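Telell Manipulation Program
Progress Report to Noketti, Second Reporting Period
Work package: Teleoperated demonstration of processor handling
Status: On schedule, one deliverable moved

1. Summary

Work in this period covered the collection of teleoperated demonstrations for the processor pick-and-place task, a revision of the operator procedure, and a first training run on the resulting data. The collection target for the period was met. Delivery of the socket-insertion demonstrations has been moved to the next period for the reasons given in section 4.

2. Demonstration collection

The team recorded 118 demonstrations that passed review. Another 18 were rejected. Most of the rejected recordings contain a long pause by the operator before the grasp, or a regrasp after the first closure. A smaller group had dropped frames in the wrist camera stream and could not be aligned with the joint data.

All accepted recordings were made by remote control, with the operator moving a leader arm and the follower arm copying its joint positions. Hand guiding was tried at the start of the period and dropped. Pushing the arm by hand gave acceptable paths in free space, but the last part of the approach was jerky, and the operator's hand was often in the camera view. The hand-guided recordings are kept on the Brorkness server and are not part of the training set.

Start positions of the arm were varied between recordings according to the sampling sheet agreed in the first period. The position of the fixture on the base was held constant. Varying it is planned, and will require the reset procedure to be extended.

3. Operator procedure

The procedure was rewritten after the first batch. The main changes are:

Operators now complete a warm-up block before recording. Data from the warm-up is discarded.

The descent is split into a fast segment and a slow segment. The change of speed is made by foot pedal and is written to the log, so that the two segments can be separated later without manual labeling.

Gripper closure is commanded at a fixed rate. Under the earlier procedure each operator closed at a personal speed, and the policy trained on mixed data tended to hesitate just before contact.

A recording is ended by the operator only after the arm has returned to the clear position. Several early files stop during the retreat and had to be repaired or rejected.

Agreement between the 2 reviewers was good on grasp quality and poor on what counts as a pause. A time threshold has been added to the review sheet.

4. Deviations from plan

Socket insertion was to begin in this period. The force readings from the Roussel wrist sensor showed drift over the length of a session, and insertion data recorded with that drift would have limited value. The sensor has been returned for calibration. No additional funds are requested. The operator hours set aside for insertion were used to extend the pick-and-place set.

5. Training results to date

One policy has been trained on the accepted set. It reaches the part reliably from start positions close to those in the data and less reliably from the edges of the workspace. The common failure is a lateral offset at the end of the descent, with one finger touching down early. A full evaluation will be reported with the next deliverable.

6. Planned work

Resume insertion recordings when the sensor is back, with a drift check at the start and end of each session.

Add recordings from the outer start positions.

Extend the reset procedure to cover a movable fixture.

Deliver the data format description, including the pedal events, by the end of September.

7. Note on grasp alignment

Lateral offset is now judged from the wrist camera during review, at the point where the operator changes from the fast to the slow segment. The reviewer checks that the jaws are open and that the gap between them lines up with the part. With the CPU seated in its rectangular pocket on the gray fixture plate, the raised walls at the top and bottom leave the sides of the chip exposed, and these teal edges against the gray give the reviewer a usable reference for the check. The etched text on the lid is too small to read at this resolution and is not used. Recordings in which the gap is clearly off to one side at the pedal event are marked for a second review and are accepted only if the operator corrects the offset before contact.
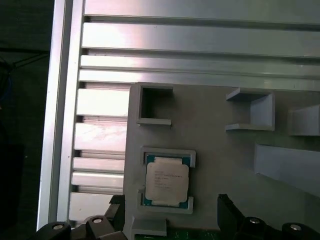
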